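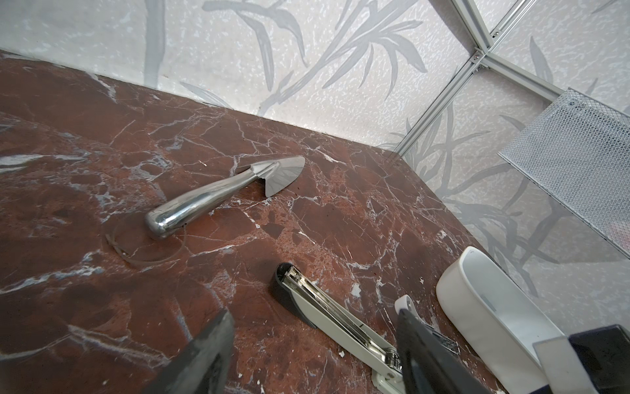 Can a pair of robot arms tidy a potting bench yet?

Given an hour, a short list of things to put away and someone standing by to fix the odd mess, they can get a fair way into it. They're still a long way from being left alone with the job.

Plarow bench notes, 08/12/2021

I'm writing this up while the coffee is still warm, mostly for Tariq, who missed the afternoon, and for Heiðrún, who asked me in the corridor whether the arms would be doing her shed by spring (they will not, Heiðrún, but I love that you asked!). We stayed with the garden things again, with the white tray on the right-hand side of the marble. I know Mikkel would like us to move on to kitchen drawers, and we'll get there, but I keep finding something new to learn from a plain steel trowel and I'm not quite ready to let it go.

The trouble with the trowel is mostly the shine. The handle is round and polished, so the fingers want to slide along it as they close, and the blade picks up whatever colors are near it. Asger thinks we should stop asking for a grip in the middle and go for the place where the blade meets the handle. I tried it her way for the last 10 tries of the day and liked how it felt, though I wouldn't put my name to more than that yet. 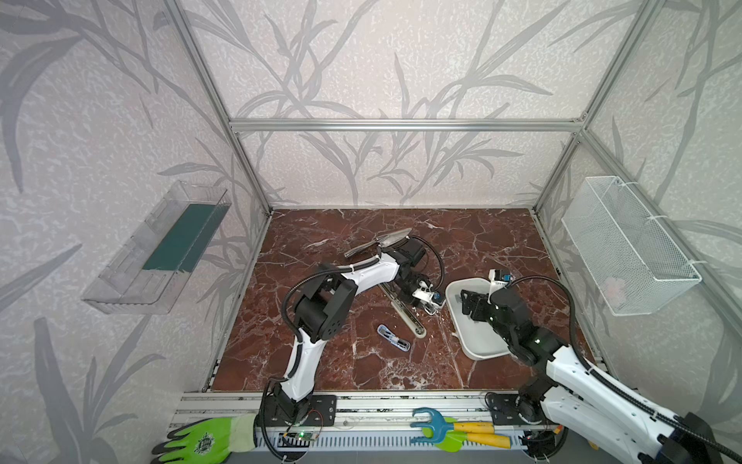 I also slowed the approach down again, which I'm sure will get me teased. At Fudwood they ran everything fast and it looked wonderful in the videos, and then you'd visit and find out how much tape was on the floor. I'd much sooner have an arm that takes four minutes over something my grandmother did in a few seconds, so long as it puts the thing down where it was meant to go. Speed can come later — we have 300 recorded runs from November to squeeze for that, and I've hardly opened them.

Two arms sharing one bench is its own little comedy of manners. Each waits for the other, then both set off together. Vilhjálmur's fix is to give the right arm the tray side and let the left one do the reaching toward the back, and that has calmed things down a good deal. Handing a tool across is still more hope than skill.

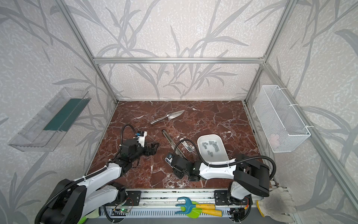

Small parts

The gray blocks are a different sort of chore, closer to what the Hallgrímsson people want for their shop floor. A person would scoop up a handful without thinking. Our arms go in for one at a time, and when the blocks are bunched together the fingers need a gap that isn't there. Nudging the bunch first helps, if the nudge is gentle. I set out to do 50 picks and stopped early to look at the left wrist cable, so please don't quote a success rate from today, Mikkel, I mean it.

What I'd try next is a wider opening with a lower angle over the rim of the tray. Asger has some softer finger pads coming from Merby and I've begged her for a pair.

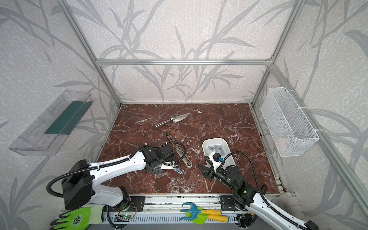

Would a shop get any use out of this today?

For sorting the same few parts at the end of a shift, with the tray always in its usual spot, I think a patient shop could. A bench where things turn up anywhere, in any pile, still needs a person.

To pick up in the morning: check the left wrist cable again before anything moves, repeat Asger's trowel grip with the slow approach, and ask Vilhjálmur where he saved the new waiting rule, as I looked in both folders and couldn't find it.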